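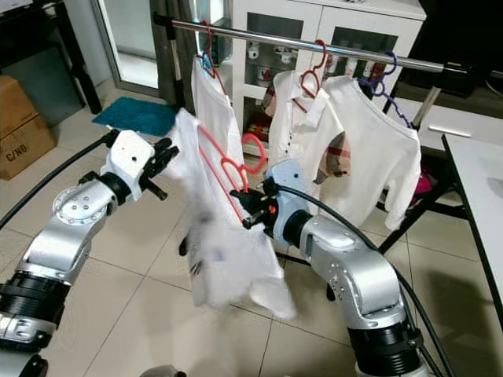 Is the Juvex two-finger gripper good enough for handling clothes?

For shirts on hangers it does the job, as long as you keep the speed down and change the finger pads before they go smooth. For folding flat on a table I would look at something else.

I had two grippers to compare, the Juvex and the Medetik, one on each arm of our bench setup. The task was the same throughout: one arm holds the hanger, the other holds the shirt, and the shirt ends up on the rail with the others. I ran 316 tries over six days, then swapped the grippers left to right and ran part of the set again.

The Juvex closes softly and evenly. It held thin cotton without pulling it out of shape, and collars gave it no trouble. Plastic hangers were harder. The neck of a hanger is narrow and slick, and at the default force it turned in the fingers whenever the shirt swung. Raising the force to 70 percent fixed most of that.

The Medetik has a stronger grip and a shorter stroke. It is the better one for hangers. On fabric it tends to pick up two layers when you want one, and I never found a setting that cured it.

Setup took me an afternoon for the Juvex and most of a day for the Medetik, whose manual skips the wiring for third-party controllers. Perihan Kahraman at Karabulut, where I bought both, sent me the right pinout the next morning.

Cables are a weak point on both. They are stiff, and you need to leave slack at the wrist or they tug when the arm turns – I replaced one in the first week.

The Juvex cost me 600 dollars with one spare set of pads. I would buy it again for cloth and keep the Medetik for the hanger side.

Updated 8 Feb 2021: the new Juvex firmware adds a slow-close mode. I have not tried it on shirts yet.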